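Woltico Workshop – Room Gallery

Posted 7th June by Farhad Nouri

Notes on the assembly and parts room at Woltico, ahead of the furniture and storage review. It covers the bench, the flow rack, the floor trays and the seating. Bench and rack dimensions are on the Bergeron drawing, sheet 2. Comments go to Shu-fen Man before the end of the month.

Terms used on this page: "bench" is the red steel workbench by the window side. "Rack" is the inclined unit with roller tracks. "Bin" is any blue ribbed container, regardless of size. "Tray" is anything with a raised edge that is carried by hand and has no lid.

1. Workbench

Steel frame, red, with a dark gray top. Working height is fixed by the leg length, and fine leveling is done at the feet. Top surface is 80 cm deep. The low crossbar and the diagonal brace take most of the side load, so neither is to be removed to make storage space underneath. Kai-wen Tsai asked whether the brace could be moved to the other end. Bergeron says no for this frame type. 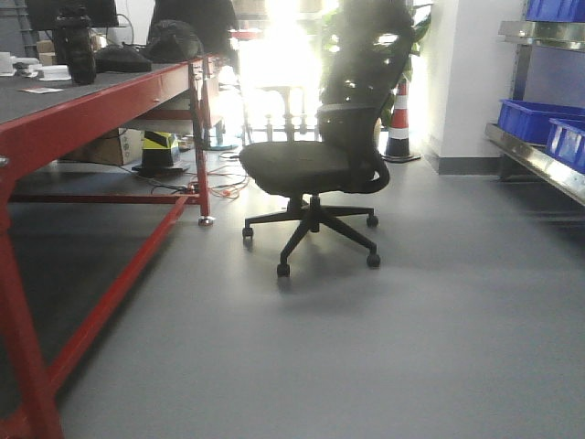

Bench with brace and low crossbar. Bags and bottle on top, cardboard box underneath.

Personal items on the top are allowed during the day and should be gone at close. A hook rail for bags has been requested from Flarkow, with delivery in June. The rail mounts to the wall and does not need holes in the bench.

Floor cables near the bench are listed separately under electrical. Hok-lam Kong has that list and is pricing a floor channel. Orange and black runs stay separate in the channel layout.

2. Flow rack and bins

Bins are loaded from the high side and picked from the low side. The slope was set when the rack was installed and has not been changed. Rated load per roller track is 70 kg, and the label with this figure is being reprinted in larger type. The rails should be wiped down once a week. Dust on the rollers slows the lighter bins first.

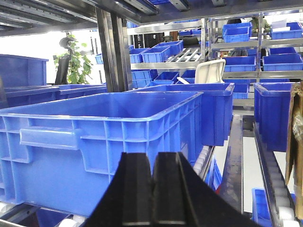 Light-blue bin in front, darker blue bins behind and to the right. White rollers on the tracks, flat gray rail between.

Notes for the review:

Two shades of blue are in use. They come from different orders and the shade carries no meaning. Pendo Muli would like it to – light for incoming, dark for sorted – and this is on the agenda.

Handles face the picker. A bin turned the other way has to be pulled by the rim, and the rim is too thick to grip well with gloves on.

Cardboard on the rack should be replaced with plastic dividers when it frays. Part number for the divider is Flimgate 867. Order in packs only.

Empty bins stay on the rack. Stacking them on the floor blocks the pick side.

3. Floor trays and side table

The long black tray is used for small parts that would get lost in a bin. It has a low edge, so parts can be seen from standing height. Bags and parts share the tray for now. The proposal is to give bags their own container and keep the tray for parts only.

The side table is white with a flat top. It takes a shallow tray and not much else. Flat cardboard is kept low behind it and goes out with the recycling. The stack limit is 200 mm, after which it starts to slide.

The carpet is gray with a fine speckle. Small dark parts are hard to find on it, and this is the main argument for the tray. Brightly colored parts are less of a problem.

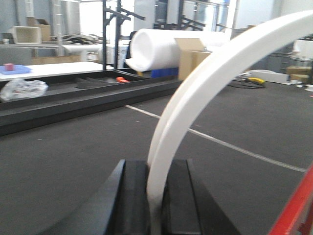
4. Seating and window side

Chairs in this room are on a five-year replacement cycle, and the next order is open. The requirement is a mesh back, a padded seat, gas height adjustment and casters suited to a hard or short-pile floor. Flarkow has quoted for two models. The cheaper one has no armrests and was marked down for that by everyone who tried it. The current type, with its curved armrests and five-spoke base, remains the reference for comparison. Glare is the second point: the light behind the chair is strong enough to wash out the top of the backrest, and a blind is nearly agreed. The tall plant can stay where it is if the blind is the roller type.
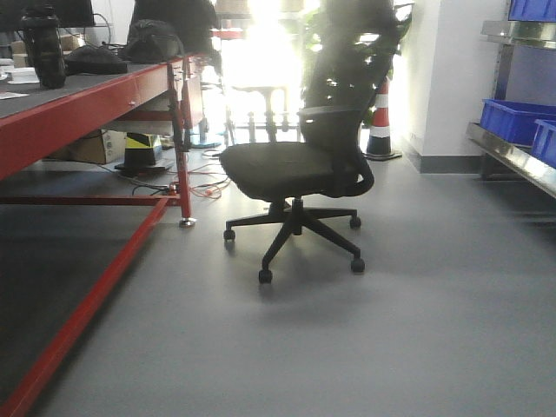 Keys are the last item on the list for this room. Every lockable piece of furniture is to have one key in the office cabinet and one with the room lead, both tagged with the furniture number. The small lock on the red front apron of the bench is included, and its tag is still to be written. Pendo Muli is room lead through June. Spare keys are ordered through Bergeron with the lock code, so the code should be copied to the register before a tag is issued.

Open items

Hook rail – Flarkow, June
Floor channel – Hok-lam Kong, price pending
Dividers – one pack, to be ordered
Bin colors – decision at review
Blind – roller type, width to be measured
Key register – Pendo Muli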